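Katthorpe Test Kitchen: Countertop Equipment, Gallery 5

This gallery covers the small-oven bench at Katthorpe. The bench is used for short bakes, reheating and skewer work that does not justify firing up the deck oven downstairs. The layout was revised in November after the Prantl worktops were delivered. Inventory numbers refer to the Ratusberg equipment list, which now runs to 1,481 entries.

Bench position 124, small oven and tray.

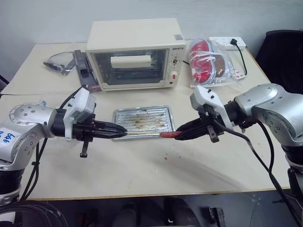

Tray cleaning is the main maintenance item at this position. Ridged trays hold grease in the grooves, and a flat scraper only reaches the tops of the ridges. The metal tray in front of the cream toaster oven has brown grease and burnt residue along its grooves, and a tray at that stage goes to the soak tub before a brush is used. Soak in hot water with the Jedance powder, drain, then brush along the grooves. Do not use steel wool. Trays that still show residue after two soaks are kept for skewers and open roasting and are not used for pastry.

Notes for this position

Oven: two knobs, set by hand. Preheat to 200 °C for all entries in the bake log unless the recipe card says otherwise. Dial settings are checked against a separate thermometer every month.

Power: one power strip at the back of the table. Keep cables behind the work area when the oven door is open.

Skewers: thin wooden type. Soak in cold water before use and lay them across the ridges.

Tongs: return to the left side of the oven after use. Replacements are in the second drawer.

Packaged goods: keep bags to the right of the oven and clear of the door. Open packs go back to the dry store at the end of the session.

Next gallery: deck oven, stone and peel storage.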